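Comparing Finger Pads on Clothing and Light Fabric
Updated 20/08/2020

The Stumar and Numberg pads mount on the same hand-held gripper. Use a bed as the work surface. A mattress gives under the pads, so contact height matters less than on a bench.

1. Lay the garment flat with the waistband to one side. Open the jaws fully before approaching a leg.

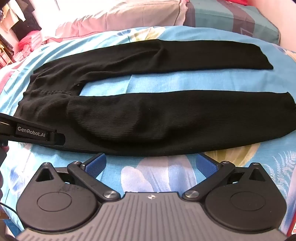

Black knit trousers on the blue sheet, jaws open below the lower leg.

2. For light fabric, start at a folded edge. Come in low and push up slightly before closing. Two layers hold better than one. Keep plastic bags clear of the fold, as thin film gets pulled in with the cloth.
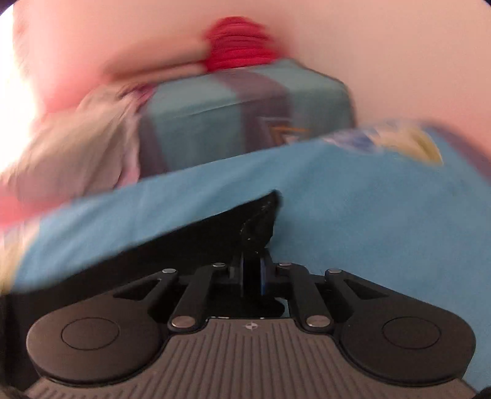 3. Rib knit is harder. Close slowly until a ridge forms between the pads, then stop. The Stumar pads needed 77 percent of jaw travel to raise a ridge; the Numberg pads needed 70.
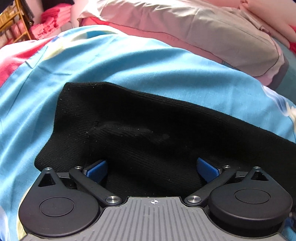 Blue pads at the black knit, with a raised fold in the fabric.

4. Approach trouser legs from the long lower edge. Keep both pads at the same height. If one touches first, the leg turns and the crease is lost.

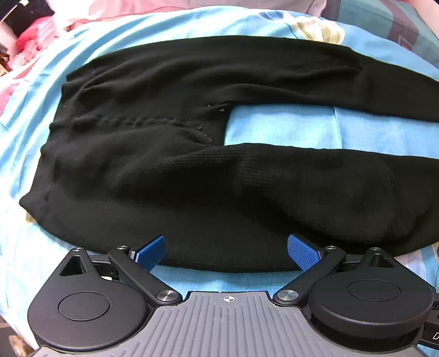
Back off and reset the leg by hand if it shifts more than 2 inches. Over 287 grasps, the Numberg pads slipped less on rib knit and picked up more lint. Wipe either set with a damp cloth between garments. Valtonen pads use a different screw and were left out.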